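Lellwood cell, progress to Saturday, April 4, 2026
Prepared for Rattanakul by Érica Barbosa

We ran 118 handovers between the two arms this period and 67 finished cleanly. Most of the rest were dropped when the left gripper closed late. On 2 runs the fingers touched and the arms stopped themselves. No one was hurt. The delay was traced to a worn connector, and Prulau has sent a replacement.

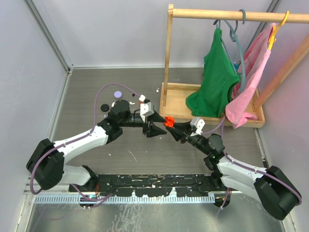 Will the fault delay the August trial?
We expect to keep the date, provided the new connector passes a full day of testing.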